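From: Sigrún Skov
To: floor-automation list
Subject: Re: Jug station, shift pattern after the change

Ingvar Kragh wrote:

> The plan says the clearing bench at Plostmont goes from two people to
> one once the arm is in. I would like to know what the one person does.
> The draft says "supervises". At Rodine that word meant standing beside
> a guard door for a whole shift and pressing reset. Also, who decides
> that a pick has failed, the cell or the operator? It matters for the
> fault log and it matters for pay grading.
>
> Ingvar K.

Taking these in reverse order.

Failed picks. The cell decides in the first instance. If the gripper closes past the width set for the item, or the wrist load does not change on lift, it stops and raises a fault. The operator can also call a failure from the panel, and that entry carries the operator's code. The two kinds are logged in separate columns. Gunhild Thygesen asked for this in May so that a bad grip setting does not end up counted against whoever is on the bench. Pay grading is not mine to answer, but the columns will be there when somebody does.

The simulated runs are done with one vessel and one small container on the bench at a time. We kept it sparse on purpose, to get the approach angle on the jug right before adding clutter. Of 600 runs, 293 used the handle side as the approach and the remainder came in over the rim. The rim approach is slower but leaves more clearance at the wrist.
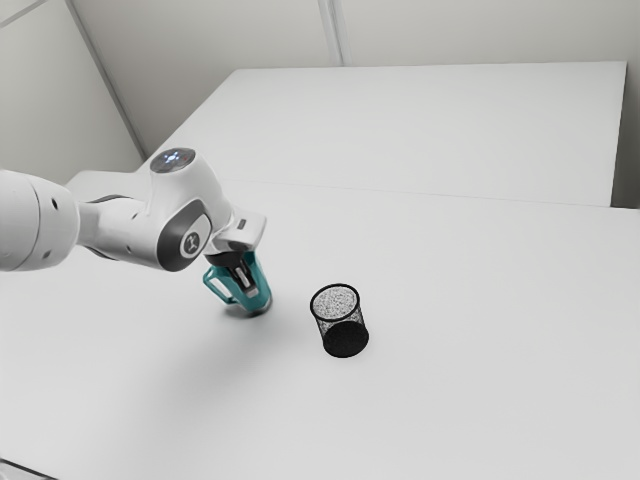

Timing is the part I would treat with caution. The simulation assumes every item is upright and dry when it reaches the bench. Ours are not. Ebenezer Mahama has worked that bench longer than any of us and reckons a good share of the jugs come out of the washer on their sides. Someone has to stand them up, and for the first stage that will be the operator. So the job is mostly presentation of items, plus changeovers, plus clearing faults. "Supervises" is the wrong word and I have asked for it to be struck from the draft.

On headcount: the second post moves to inspection at Zein. It is the same grade, but the start is earlier and the walk from the car park is longer, which Ebenezer has raised and which is a fair point. Training for the bench operator is 20 hours, all of it inside paid shift time. The draft had part of it as self-study. That has been removed.

Still open:

- Reset authority. At present only the Venora engineer can clear a wrist fault. I want the operator to be able to do it after training.
- Rotation. Two hours on the bench, then off, is what Gunhild suggested. I have no objection -- it needs a third trained person to work at all.
- Mesh items. The grip settings for these are provisional.

Ingvar Ingvarsson has the fault code list and will send it round separately. Comments on the rotation to me, please, before the draft goes back to Venora.

Sigrún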